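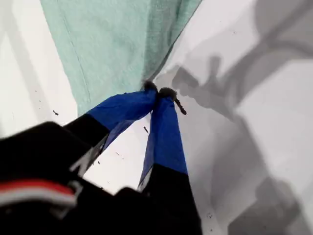
3.2 Cloths, surfaces and the way they were put away

The survey asked for small household cloths only. Tea towels, face washers, dishcloths, dusters, cleaning rags, napkins, the odd baby muslin. No sheets, no bath towels, nothing with sleeves. We drew the line at anything one adult could fold on a kitchen bench without walking round it. A loose rule but the households in Listham understood it straight away, and it gave us less trouble than the size limit in the pilot, where people were measuring things with school rulers and getting cross.

In total 143 households took part and logged 2,748 cloths between them. Most of the logging was done in May. A few late sheets came in after that and we took them, up to the cut-off of June 26, 2020. Nothing after. Each cloth got one line: what the household calls it, what it is used for, colour in their own words, where it lives when clean, whether it is folded, rolled, stacked flat or just shoved in. "Shoved in" was on the form in those words. We had "unfolded" in the first version and respondents read it as a cloth that had been folded and then opened again, so it went.

Names first. The same cloth can be a tea towel in one house and a rag next door, and inside one house it can change over time with no change in the cloth at all. We kept the household's name as the primary label and added our own category in a second column. Where the two disagreed we did not correct the first. The disagreement is itself useful, see 4.1.

Colour was harder than expected. We asked for plain words and got them, but greens were a mess: mint, sage, pale green, seafoam, "hospital green", "the toothpaste one". For the analysis these went into a light green group. Figure 3 has a mint-green cloth against a white surface, the pairing that came up again and again in the comments on folding. Pale cloth, pale bench. Several respondents said they lose the edge of a light cloth on a light counter and end up feeling for the hem with thier fingertips. Others said the same pairing was easier because crumbs and threads show up and can be brushed off before the cloth goes in the drawer. We have no way of settling that from the survey alone, and it's why surface went in as a separate item for the folding sessions.

Figure 3. Mint-green cloth on a white surface, gripped near the centre of the picture. Dark fuzzy fingertip pads, bright blue on the upper part of both fingers.

3.2.1 Folding sessions

From the full log we pulled 200 cloths for the folding sessions. Not a random draw. We wanted spread: thin and thick, new and nearly worn through, hemmed and fraying, with and without a hanging loop. Households lent them, we labelled them with a safety pin tag on one corner and sent them back after. The tag was a mistake for the thinnest muslins (it pulled the weave) and for those we switched to a stitched thread in a contrasting colour.

The sessions ran in two rooms, the Zanivholm teaching kitchen and a smaller laundry space at the Gajewski centre. Same task in both. Pick the cloth up from where it has been dropped, flatten it, fold it the way you would at home, put it on the pile. Then the next one. Participants worked through a basket at their own pace and could stop when they liked. We recorded 2,000 folds across the two rooms, after dropping any where the cloth landed on the floor or where the participant started over on their own account.

Dropping the cloth matters more than it sounds. A cloth laid out square gives away its corners and the whole job becomes creasing it in half. Dropped in a heap it has to be read first, and that is where participants differed. Some took it by any raised bit near the middle and shook it. Some hunted for a corner before lifting. Some pinched an edge and ran along it, hand over hand, untill a corner turned up. We coded these as lift, hunt and trace. A fourth code, smooth, was added for people who never really picked the cloth up and just spread it outwards with flat palms. More common with small napkins. Rare with tea towels.

Pinching near an edge took in only the top layer in some cases and two or three layers in others, and participants often didn't know which till they lifted. Thick terry was the worst for this at the hem, where the turned edge already feels double. Microfibre clung to dry hands and several people complained about the feel of it. Waffle weave gave no trouble. Old linen, the softest in the set, folded flat in the fewest moves but slid about on the smooth white bench, so people held it down with a forearm.

3.2.2 Piles, drawers, baskets

What happens after the fold is the part least covered in earlier household work. In our log the commonest home for a clean tea towel was a drawer near the stove. Dishcloths lived under the sink. Face washers were split between bathroom shelf and linen cupboard, and dusters went wherever the spray bottles went. Rags, nearly always shoved in. A household that folded its rags folded everything else too, without exception in our sample, but the group is small and we wouldn't lean on it.

Drawer depth set the fold. Respondents with shallow drawers folded in thirds so that the pile stayed low, and those with deep drawers went in halves and halves again. When asked why, most said it was how their mother did it. The drawer came up later, if at all, usually when we asked what they did after moving house. Two of the longer comments describe keeping the old fold for months in a new kitchen where the drawer would not close on it.

Rolling was rare. The people who rolled used open baskets, and their reason was being able to see every cloth from above. We added a basket condition to the sessions at Zanivholm late on, too late for proper numbers, so it is reported in the appendix only. Same goes for the Jirnimier shelf inserts that some households had bought for the purpose. Nice idea, stacks stay upright, but the slots are narrow and a terry cloth folded in quarters has to be forced.

3.2.3 Limits

Some gaps to flag before the results. Cloths were lent clean and dry, so nothing here speaks to folding straight off the line on a damp day, which is when plenty of respondents said they do it. Both benches were white. The light-on-light comments from the survey could be checked this way, but dark benches couldn't, and a good share of Listham kitchens have them. Lighting differed between the two rooms and was not matched. Gajewski has a window over the bench, Zanivholm doesn't.

Also wear. We sorted cloths as new, used and worn by eye, two of us seperately and then comparing. Agreement was good at both ends and poor in the middle, so used and worn are merged in every table from here on. The original codes are kept in the data file in a column of their own.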